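Clivent gripper kit: 84 grasps, then it let go
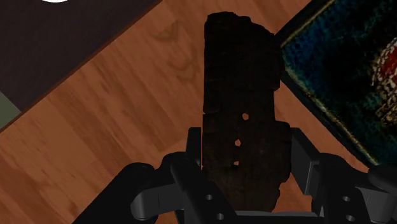 Mine did that too, writes a reader from Lorkport, and it was the force setting slipping back to its default every time the simulator reloaded.

Well, I wish I'd read that first! I bought the Clivent kit in April 2021 to practise picking up awkward, ragged lumps in simulation before going near a real arm (I like my fingers). Setup was lovely, the two-finger model moves beautifully and for 84 grasps I was smitten. Then the pads went slack mid-lift with no warning, no error, nothing in the log. On a real machine that's a dropped load on somebody's foot.

I set off a run of 1000 overnight and it dropped 600 of them – dreadful. Support did answer, and they say a fix is coming in June. Three stars until then, and please check your force setting after every reload.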